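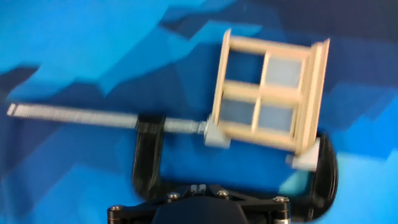
Figure 4. Window frame in the C-clamp, bottom rail between the jaws.

4. Clamping and gluing the four-pane window (Plutlow miniature house kit)

4.1 Lay the printed cloth on the table and smooth it by hand. Wrinkles under the frame will tilt it.

4.2 Sand the mating faces with 400 grit paper. Wipe off the dust.

4.3 Glue the rail and the muntin at the center crossing. Square the frame before the glue grabs.

4.4 Open the screw until the jaws clear the wood, then seat one edge of the frame.
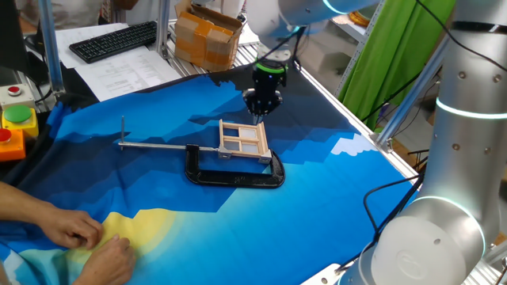 Clamp pressure on thin strips should be light. Turn the screw until the pad touches, then give it one quarter turn. With the clamp lying flat on the cloth and the long screw rod running out to the left, the T-handle can be turned with two fingers, and the clamp body does not lift. Leave clear table beyond the handle for its full swing.

CAUTION: Do not tighten across an unsupported pane opening. The strips will bow and the pane may crack.

4.5 Check both diagonals. If they differ, back the screw off and square the frame again.

4.6 Leave clamped for 56 minutes. Spare strips are part no. 579. 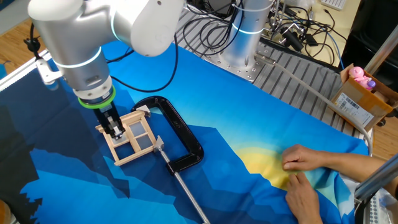 Hacer Sezer writes that on her kit the pad left a round dent in the side strip, and that a scrap of card between pad and wood cured it. The card should be no wider than the strip. Waxed card is preferred, as plain card can stick to squeezed-out glue.

4.7 Back off the screw, holding the frame with the other hand. Pull the clamp straight away from the edge.

4.8 Trim dried glue with a sharp blade. Finish with 1000 grit paper on the outer faces only.

NOTE: Do not sand the panes. 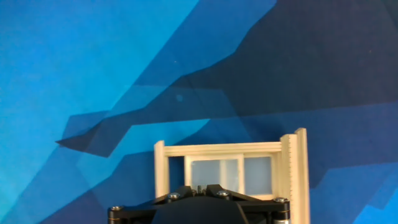
Figure 5. Window frame on the blue surface.

4.9 Set the window aside on a flat surface and continue with Section 5, Sill and Casing.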